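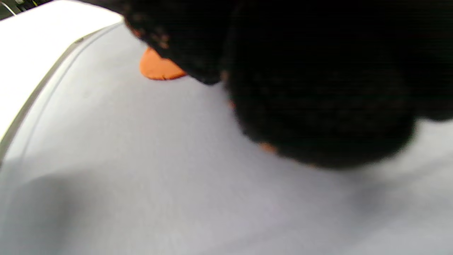
Wanted: people who can cut a carrot and don't mind being recorded doing it

Genik is looking for paid demonstrators for the second round of its kitchen data collection. The title on the contract is "manipulation data contributor." The work is chopping vegetables, picking things up, putting things down, and doing it again after someone has reset the table.

We are teaching a learning system called Rai to handle ordinary kitchen work. Rai learns from examples, and it is a slow student with a big appetite. The first round gave us 2927 usable recordings. Jianguo Shen, who runs the training side, looked at that number for a while and asked for more.

What you would be doing

Each session lasts 100 minutes, breaks included. You stand at a white table with a cutting board, a knife and whatever is on the task card. You wear gloves with a tracking controller on the back of each hand and a small module strapped to each forearm, with cables. You get used to the cables. The first ten minutes are for calibration, which mostly means holding your hands still in positions no cook has ever needed.

After that you cut. Carrots are the house specialty: rounds one day, thin sticks the next. Please cut them the way you would at home. We have plenty of careful, beautiful knife work from people who were trying to impress the system, and Rai now hesitates over every slice like a guest at a formal dinner.

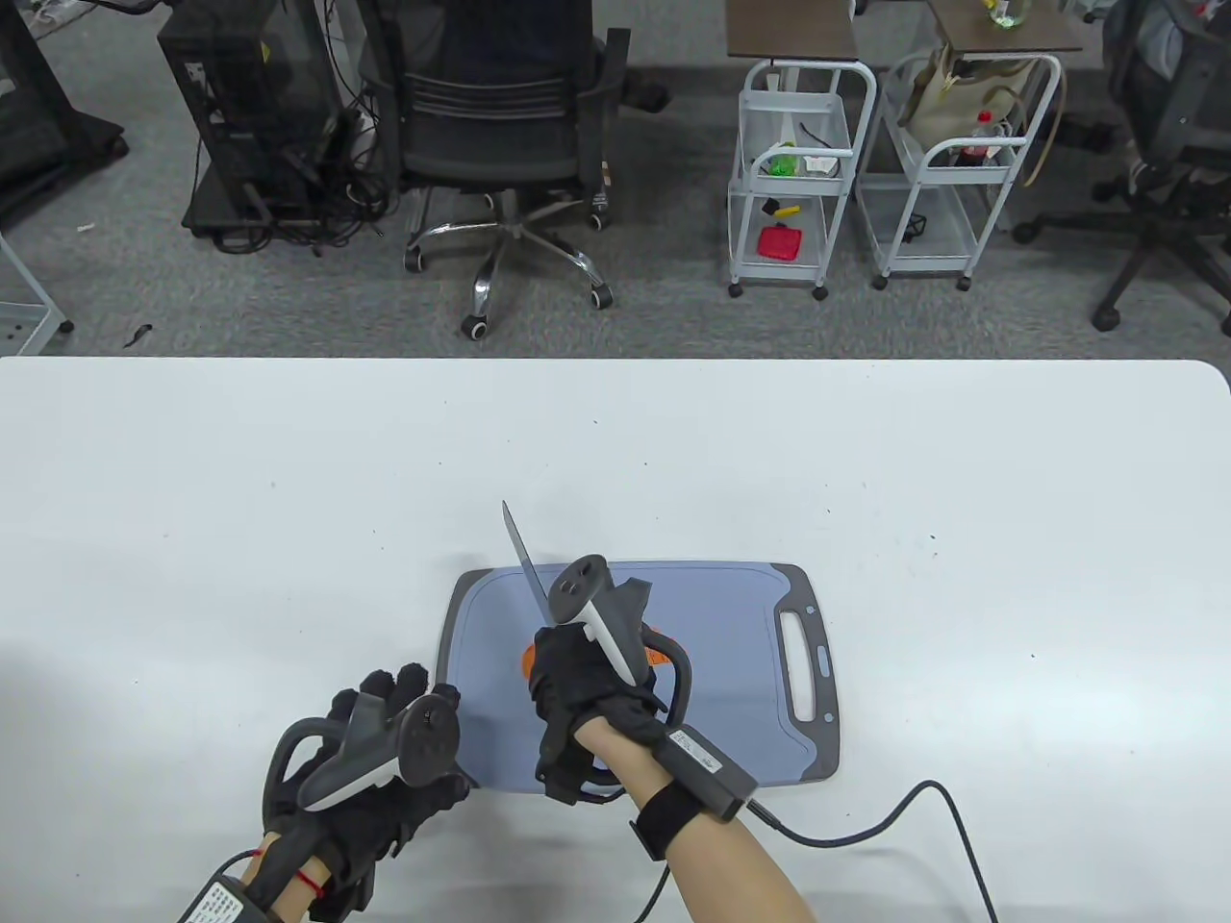

Who we want

You should be 18 or older, able to stand for most of a session, and comfortable using a kitchen knife with either gloves or an audience. Left-handed people are very welcome. In round one we had so few that Rai seems to regard left-handedness as a sensor fault.

No cooking qualifications are needed. Professional cooks may apply, but should know that they will be asked to slow down, and that past cooks have taken this personally.

You can't take part if you have a hand or wrist injury that is still healing, or if you have an implanted medical device – the tracking gear hasn't been cleared for that. Rings and watches come off before gloving up. A thin string bracelet is fine.

Pay and hours

We pay $600 for a block of 6 sessions, spread over two or three weeks at times you choose with the scheduler. If you stop partway through, you are paid for the sessions you finished. If our equipment stops partway through, you are paid for the whole session and allowed to look smug.

Travel is not covered. Parking is free behind the Judura building, in the spaces not marked for anyone more important.

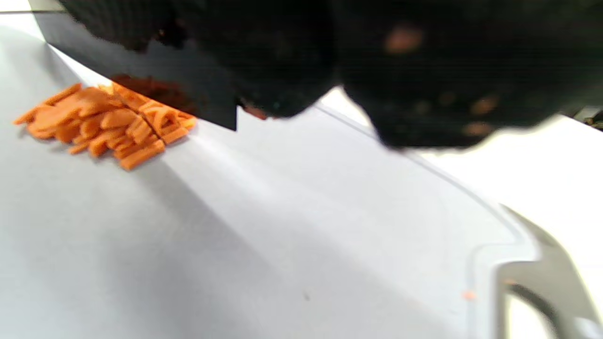 Page last changed: 26/07/2025

What happens to the recordings

We keep hand motion, glove data and video of the work area. The cameras point down at the table and pick up whatever lies behind it, so expect carpet, office chairs and our two rolling carts to share your screen time. We don't aim for faces. If yours wanders in, we blur it before the clip goes into training.

Recordings are stored on our own machines under a number, with your name kept in a separate file. You can ask us to delete your sessions up to the end of November. After that they have been mixed into a trained model, and taking one person back out is like asking for your egg back from a cake.

The annotation is done by Grovix, a contractor that marks where each cut starts and stops. They see the clips and the number. They may form opinions about your knife grip, but they have no way to send them to you.

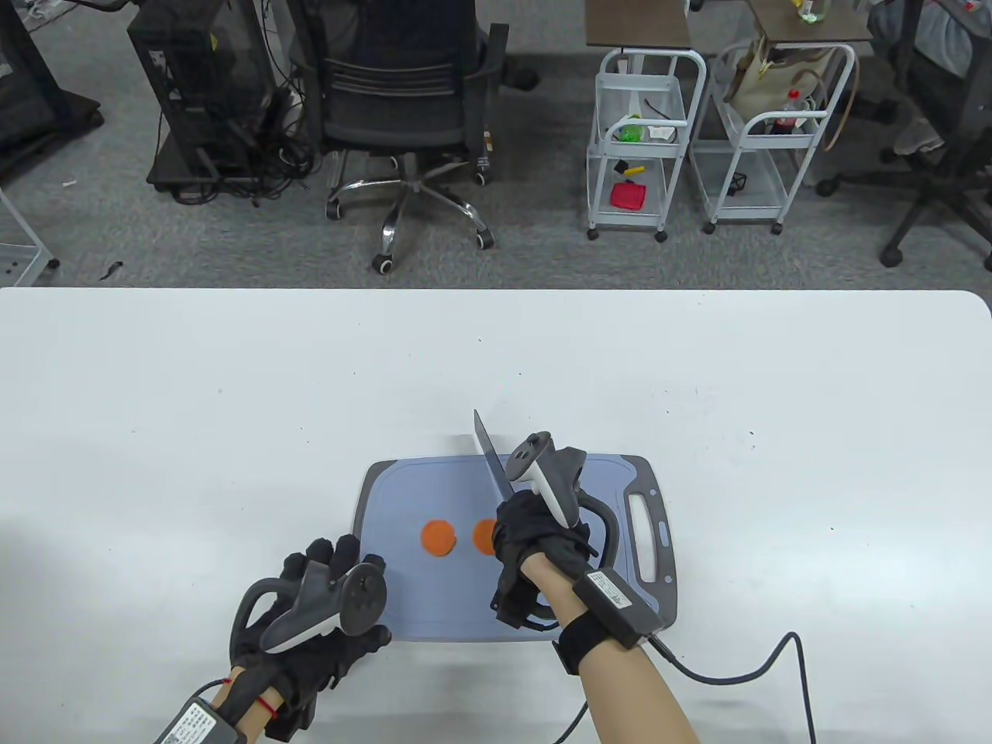
Reading time: 4 minutes

How to apply

Write to Alaric Crenshaw through the contact form and choose "Demonstrator, round two" from the menu. Tell us which hand you cut with, your glove size if you know it, and which times of day suit you. A resume is optional. A cover letter about your lifelong passion for data will be read, but mostly aloud.

Suitable applicants are invited to a short paid trial, where you put on the gear, cut one carrot and find out whether the gloves annoy you. Some people can't stand them, and it's better to learn that before signing anything.

We fill places in the order that trials are completed. The form stays open until the schedule is full.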